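Tranen: a travel comic in 36 pages
Progress report to the Hirkeck Fund, second reporting period
January 2019

1. Status

Pencils are finished for all pages of the book. Inks are finished for chapters one through three and for the first half of chapter four. Lettering has been placed on chapters one and two only. Color is limited to a single spot tone and has been tested on the opening spread. The project is on schedule for inks and behind schedule for lettering, for the reasons given in section 3.

The page count is unchanged from the application. The chapter breaks have moved. Chapter two (the ferry crossing) now ends on a left-hand page so that the arrival at Tranen harbor can open on the right. This took one page from chapter three, where two panels of the bus timetable sequence were merged.

2. Drawing and page preparation

Pages are drawn on paper at one and a half times print size, scanned in two passes, and joined by hand. The first scans showed a gray cast along the join on pages with heavy black areas. The scanner lid was found to be lifting on the thicker sheets. Affected pages were rescanned with a weight on the lid and the cast did not return.

Line weights were reviewed after a test print at final size. The thinnest pen used for rigging and overhead wires filled in wherever lines crossed at a shallow angle. Those areas are now drawn with one fewer set of lines. Pages already inked will be corrected in the scan.

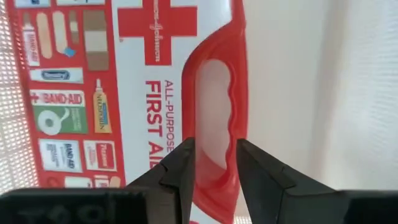 The reference folder for the harbor scenes now holds 1349 files, including sketches made on site in November, ticket stubs, maps, and scanned notebook pages. It is sorted by chapter and then by place. Duplicates have not been removed and will stay in the folder until the last page is approved.

3. Lettering

The application stated that lettering would be done with a font built from the artist's handwriting. The first version of the font had one form of each letter. In long balloons the repeats were easy to see, mainly in the double letters. A second version with two forms of each lowercase letter was completed in this period. Building it took longer than planned and accounts for the delay.

The second version also adds the accented capitals. They were missing from the first and were needed for the shop sign in chapter three and for the printer's name, Ó Súilleabháin, on the copyright page. Spacing around the accented O is still too tight when it follows a period. The pair will be adjusted by hand in the few places it occurs.

Balloon shapes are drawn on paper, after the text has been set and measured. Chapters one and two were balloon-drawn before the new font was ready and three balloons in chapter two are now too small. They will be redrawn on a separate sheet and pasted in.

4. Web edition

The web edition posts one page per update. Chapter one is online in full. Each page is stored at two widths, and text below the page gives the dialog for readers who use a screen reader. A fault that sent the "previous" link back to the cover was fixed.

Comments remain closed. The archive page will be rebuilt by chapter once chapter two has been posted. At present it is a plain list.

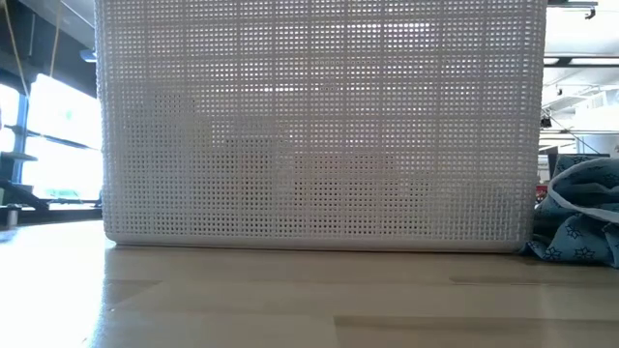

5. Printing

Ó Súilleabháin has quoted for 500 copies, saddle-stitched, on uncoated stock with a heavier cover. The quote is valid for 90 days. A sample booklet was received with the chosen paper. The spot tone printed darker than on screen and will be reduced before files are sent. No change to the print budget line is requested.

The heavier cover stock cracks slightly at the fold when black runs across the spine. The cover design has been changed to keep the spine area white.

6. Events

A table has been booked at the small press fair in Aston. The fair falls after the planned delivery of the books. If delivery slips, a short sampler of chapter one will be photocopied for the table and charged to the existing materials line.

7. Work for the next period

Finish inks for chapters four and five.
Set lettering for chapters three and four in the second version of the font.
Redraw the three balloons in chapter two.
Correct crossed lines in scans for pages inked before the test print.
Post chapter two.
Send a revised cover file to the printer for proofing.

8. Changes requiring approval

One change is submitted. The application listed a fold-out map inside the back cover. The printer can supply it only as a loose insert, folded once. Approval is requested to replace the fold-out with the loose insert at the same cost. The map drawing is complete and fits either format.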